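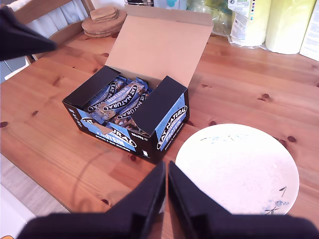
Informe de avance, segundo periodo: software de percepción y planificación para manipulación con dos brazos
Proyecto Wiriya
Dirigido a: Keith Blackburn, seguimiento de proyectos, Parkason
Periodo cubierto: hasta finales de abril

1. Resumen

En este periodo el trabajo se concentró en tres partes del software: la percepción de objetos dentro de envases abiertos, el planificador de agarre y la herramienta interna para revisar los episodios grabados. Las dos primeras están integradas y funcionan juntas en el puesto de trabajo. La tercera está en uso diario, pero le faltan funciones que habíamos prometido en el informe anterior y que explico en el apartado 4.

El objetivo del periodo era que el sistema pudiera sacar un producto envuelto de su caja expositora y dejarlo sobre un plato, con los dos brazos disponibles y sin marcas artificiales en la mesa. Este objetivo se cumplió de manera parcial. La extracción funciona bien cuando la caja está llena o casi llena. Cuando quedan pocos productos, estos se inclinan o se caen, y el planificador todavía propone demasiadas trayectorias que chocan con el borde del cartón.

2. Percepción

El módulo anterior trataba cada caja como un solo volumen. Para una caja cerrada esto era suficiente, pero para una caja abierta no sirve, porque la parte interesante está dentro. Hemos cambiado la representación: ahora la caja se modela como paredes, tapa y contenido, y cada parte tiene su propia estimación de posición.

La mayor dificultad viene de los envoltorios repetidos. En la caja de barritas Eat Natural, por ejemplo, todas las barritas llevan el mismo logotipo ovalado negro sobre azul, están muy juntas y colocadas en diagonal. El segmentador unía con frecuencia dos barritas vecinas en una sola. Además, el mismo logotipo aparece también en la cara exterior de la caja, y al principio el sistema confundía el panel frontal con un producto que se podía coger. Esta segunda confusión se resolvió usando la profundidad: un candidato que está en el mismo plano que la pared se descarta antes de llegar al planificador.

Para la primera confusión se amplió el conjunto de entrenamiento. Hemos anotado 2256 imágenes, todas tomadas desde las cámaras de las muñecas, y hemos reservado 393 que no se usan para entrenar. La anotación la hizo en gran parte Grirero, con quien acordamos una guía de criterios por escrito. Recomiendo conservar esta guía también para el periodo siguiente, porque las diferencias entre anotadores fueron al inicio bastante grandes, sobre todo en las zonas transparentes del envoltorio.

Las ventanas transparentes siguen siendo un problema abierto. La lectura de profundidad en estas zonas tiene huecos, y el relleno que aplicamos produce a veces una superficie más baja que la real. Con luz fuerte es peor. Hemos añadido un valor de confianza por punto, y el planificador evita apoyar los dedos donde este valor es bajo. No es una solución completa — reduce los agarres malos, pero también elimina algunos que eran buenos.

3. Planificación y control

El planificador de agarre recibe ahora las solapas interiores y la tapa levantada como obstáculos blandos. Esto quiere decir que un roce ligero está permitido con un coste, mientras que una colisión con la pared de la caja se rechaza siempre. Antes, con todos los elementos de cartón tratados como rígidos, el espacio libre para la pinza era tan pequeño que en muchas configuraciones no se encontraba ninguna solución.

La coordinación de los dos brazos se hace por turnos de zona. Cada brazo reserva un volumen de la mesa y el otro no puede entrar hasta que se libera. Es un método sencillo y un poco lento, pero es fácil de verificar. En la revisión interna se discutió si pasar ya a una planificación conjunta. Mi opinión es que debemos esperar a que la percepción sea más estable, porque de otro modo será difícil saber de qué módulo viene un fallo.

En el control se corrigió un error que nos ocupó más tiempo del previsto. La fuerza de cierre se calculaba con una lectura retrasada tres ciclos, y el dedo seguía cerrando después del contacto. Con objetos duros no se notaba. Con los envoltorios blandos, el producto se deformaba y después giraba entre los dedos. La causa estaba en el orden en que se publicaban los mensajes, no en el controlador mismo, y por eso tardamos en encontrarla.

La colocación sobre el plato usa una aproximación vertical con parada por contacto. Falta tratar bien el borde del plato: si el producto se apoya primero en el borde, el sistema lo interpreta como contacto con el fondo y abre la pinza demasiado pronto.

4. Herramienta de revisión de episodios

La herramienta, que en el equipo llamamos Enusov, permite ver al mismo tiempo las imágenes de las cámaras, las poses estimadas y las órdenes enviadas a cada brazo. En este periodo se añadió la búsqueda por tipo de fallo y la posibilidad de repetir la planificación de un episodio con una versión distinta del software. Esta última función ha sido muy útil: el error de los mensajes se localizó comparando el mismo episodio con dos versiones.

No se ha terminado la exportación automática de estadísticas. Los resúmenes se preparan todavía a mano y esto ocupa casi toda la mañana del lunes de una persona. También está pendiente el control de permisos para los colaboradores externos. De momento Grirero recibe copias parciales de los datos, con el riesgo de trabajar sobre una versión antigua.

5. Desviaciones respecto al plan

La desviación principal es de calendario. El módulo de objetos caídos dentro de la caja debía estar en pruebas y está todavía en diseño. El retraso es de roughly 3 semanas.

6. Trabajo del periodo siguiente

Primero se terminará el módulo de objetos caídos. Después se preparará una batería fija de 16 configuraciones de mesa, con cajas a distinto nivel de llenado y objetos de uso corriente alrededor, para que cada versión del software se mida en las mismas condiciones. Hasta ahora hemos cambiado la mesa con demasiada libertad y las comparaciones entre versiones no son fiables.

En tercer lugar se hará la exportación de estadísticas. No pedimos cambio de presupuesto. Pedimos solamente autorización para mover a desarrollo de herramientas una parte de las horas previstas para integración, y agradeceríamos una respuesta antes de la próxima reunión de seguimiento.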